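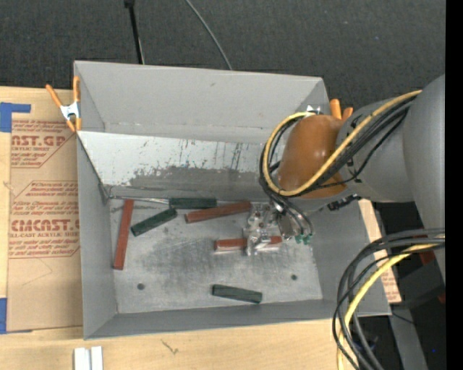
Yi-chun Liuに言わせると、グリッパの比較なんて同じブロックを同じ箱に入れて交互につかませれば半日で終わる、だそうだ。メールにはさらに「カタログの把持力の順に並べて、上から試せばいい」とあった。うちの作業場では半日が三週間になり、把持力の順に並べた表は最初の週に捨てた。以下はその間に壁に貼ったメモを清書したもので、順番にあまり意味はない。使う人は好きなところから読んでほしい。

比べたのはGirusの平行グリッパとPelterelの平行グリッパ。アームはYuen、コントローラはUmarで、これは最後まで替えていない。一度だけコントローラも一緒に替えた日があって、その日の記録は全部使えなかった。替えるものは一回に一つ。子どもの理科の教科書に載っている話である。

箱のこと

深い箱は意地が悪い。机の上で平然とつかめるグリッパが、壁際のブロックを前にすると急に人見知りになる。指の太さより、指の付け根の張り出しと手首まわりのほうが先に壁に当たる。買う前に図面を見るなら、指先の寸法は後回しでいいから付け根から手首までの幅を見ること。

壁の近くを狙うときは、底からの高さをまず多めにとって、4 mmずつ下げる。一気に下げて底を突いた人がいる。私である。アームは文句も言わずに止まり、コントローラの画面だけが赤くなった。

金属の底は使ううちに擦れてくる。磨いて戻そうとしないほうがいい。途中で磨くと、滑り方も光り方も変わって前の週と比べられなくなる。汚れたら乾いた布で拭く。洗剤を使いたいなら比較の初日の前に。

箱が動くと全部やり直しになる。バネクランプは縁に薄いものを留めるには便利だが、重い箱を机に据える役まで任せると期待しすぎだ。机には滑り止めシートを敷き、箱の四隅に鉛筆で印をつける。印は箱の外側の線に沿って引き、消えかけたら引き直す。テープで印をつけると、テープごと箱が引っ越すことがある。

ブロックのこと

色は二色あれば足りる。同じ形で色だけ違うものを混ぜておくと、カメラの設定が悪いのかグリッパが悪いのか、あとで切り分けやすい。片方の色だけ外すならカメラか照明を疑い、両方外すなら自分の書いた座標を疑う。グリッパを疑うのはその次で、たいてい順番は回ってこない。

置き方は「適当にばらまく」がいちばん難しい。人間が適当に置くと、なぜか全部つかみやすい向きになる。小さい段ボール箱にブロックを入れ、ふたを閉じて振り、箱の中へ空ける。出てきた形に手を加えない。直したくなったら手をポケットに入れておく。

立てかかったブロックと重なったブロックは別に数える。これを一緒にして「成功率」と呼ぶと、たまたま重なりの少ない日に当たったグリッパが優勝する。最初の週のPelterelがまさにそれで、私はSu-chen Kuoに勝利宣言のメールまで送ってしまった。返事は「重なったのは？」の一行だけだった。

指先のこと

つるつるの指先に薄いゴムを貼ると、だいたい何でも改善する。改善するので、比較の途中で片方にだけ貼りたくなる。貼るなら両方に貼り、貼った日を記録に書く。両面テープは端から剥がれてブロックのほうについていくので、ゴム用の接着剤のほうが楽だった。乾かすのは一晩。夜中に見に行っても早く乾かない。

透明な部品は、人の目にもカメラにも見つけにくい。指に透明な部品を使うときは、どこまでが指なのかを細い油性ペンで描いておくと調整がはかどる。描いた線がカメラの認識を邪魔するなら、裏側に描く。

締めつけの強さは、落とさない最小のところから始める。強くすればつかめるが、斜めに挟んだブロックは強く締めるほど元気よく飛んでいく。掃除機をかける前に、棚の下を見るように。

ケーブルのこと

手首まわりのケーブルは、まっすぐな姿勢で見ると必ず余って見える。余っていると思って束ねると、手首を回したときに足りなくなる。束ねる前に、箱の四隅すべてに手先を持っていき、それぞれで手首を両方向に回す。いちばん引っ張られた姿勢でまだ指が一本入るたるみがあれば、そこで留める。

結束バンドは仮留めのうちは使わない。面ファスナーのバンドにしておくと、グリッパの交換のたびにニッパーを探さなくて済む。ニッパーというのは、交換のたびに違う引き出しにいるものだ。

空気の細いチューブと電線を同じ束に入れるときは、チューブをきつく曲げない側に回す。折れたチューブは見た目がほとんど変わらず、指だけがのんびり閉じるようになる。うちではこれをGirusの設計のせいにして二日過ごした。Girusには悪いことをした。

床や机の縁に垂れるケーブルは、アームの可動範囲の外へ逃がす。箱の角にかかるところがあれば、角に古いホースを縦に割ってかぶせておく。ホースは庭用でよい。

カメラと明かりのこと

窓のある部屋なら、カーテンを閉めて照明をつける。金属の箱は午後になると光る場所が移るから、朝に合わせた露出が昼過ぎには役に立たない。カメラを買い替える前にカーテンを買うのが安い。

カメラの支柱には触らない。掃除のときも触らない。触ったら正直に申告して、位置合わせをやり直す。申告しやすいように、うちでは支柱の根元に付箋を置いて、触った人が日付を書くことにした。付箋は今のところ私の字ばかりである。

記録のこと

一つのグリッパにつき200回、二つで400回。一日でやろうとしないこと。後半になるほど見る目が甘くなり、「今のはつかんだことにする」が増えていく。うちは一日に70回までと決め、途中でも切り上げた。残りは翌日、同じ明かりで続きから。

午前がGirus、午後がPelterel、次の日はその逆にする。毎日同じ順番だと、午後に弱いのがグリッパか人間かわからない。

「成功」の意味は先に紙に書く。持ち上がれば成功なのか、箱の縁を越えたら成功なのか、置き場所に置けて成功なのか。これを決めずに始めると、応援しているほうの基準がゆるくなる。私はどちらも応援していないつもりだったが、表を見返すとPelterelにはだいぶ優しかった。

失敗にも種類がある。空振り、滑り落ち、壁に当たる、二つ一緒につかむ。欄を分けておくと、三週間後に読み返したとき、どこを直せばいいかが見える。「変な動き」という欄だけは作らないこと。うちの表で最も多く埋まり、最も役に立たなかった。

結局どちらがいいのか、と訊かれる前に

壁際はPelterel、重なりはGirusだった。両方の場面がある人には気の毒な結果で、うちもその気の毒な側にいる。いまはPelterelをつけたまま、重なったときだけ上のブロックからどけるように手順を変えている。遅いが、夜は静かに眠れる。

Yi-chun Liuにこの表を送ったところ、次は吸着パッドも試せばいい、半日で終わるから、と返ってきた。パッドの注文はまだしていない。する前に、棚の下のブロックを拾うつもりだ。

2025年10月25日（土）更新。指先の項に接着剤の話を足した。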